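Stop buying the arm first

Posted 2023-02-23 in Opinion

Budget round again and the same line has turned up on the sheet. Robot arm, one. Big number next to it. Underneath, nothing for the people who will have to teach the thing, nothing for pads, cables, tables, laundry. I've read three of these plans this winter and they could be the same plan.

My view, and I'll say it quick as I have a train. Buy the hand tools first. Spend a year on them if you must. Then see if you still want the arm you wanted.

At Livholm we did it the wrong way round. Arm ordered in July, big crate, everyone down to the loading bay to look. Then we needed folding data and found we had 800 left for the year to collect it with. 800! That went on two second-hand grippers and a box of gloves, and the arm sat under a dust sheet untill the next round of money. Svitlana Kostiuk had warned us in writing. I was one of the people who didn't read to the end of her note.

The objection I get most is from Máté Orbán, who does the sums at Plemoddale. Grants like a big object. You can put a sticker on an arm and show it to a visitor, try that with a bag of spare finger pads. Fair. I've sat in those meetings. But a plan that pleases the visitor and leaves your staff sharing one working pair of grippers is a bad plan, and we should say so when asked instead of nodding it through.

Second objection, hand-held kit is a stopgap, it'll be out of date. Maybe. So will the arm. The arm costs a lot more to be wrong about.

What I'd want to see in a budget, in no order. Spare pads, lots, they are the bit that touches everything. Cables. Paid hours, proper ones, for the people doing the folding, with breaks written in. Cloth is slow work and hard on the wrists, Kyung-hwa Nam got her team's shifts cut to seven shirts between rests and I think that's about right. A table at the right height. Someone's time to check the recordings, which every plan forgets and every project then steals from somebody's evenings.
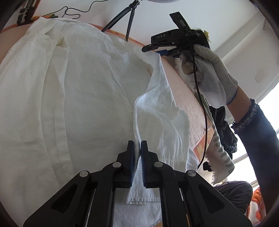

Shirt work with a pair of hand-held grippers, towel underneath.

Look at how much of that is ordinary stuff. A shirt, towels, a knit work glove. None of it has a line on the sheets I was sent. It gets bought out of pocket and claimed back late, or not claimed.

Si-woo Ahn put in a request for 3137 last spring, all small items, and was asked to justfy each one. The arm went through on a single page. I don't blame the finance office, they were given one form for everything. Change the form then. Let a team put in for a year of consumables and hours as one item, with the same weight as a machine.

And if the arm has to be in there, put it last on the page, with a date by which somebody must say whether it's still needed.

Replies to the usual address. Itzel Xolalpa has promised to write the opposite case for next time, she runs the arms at Skallden and thinks I'm being cheap.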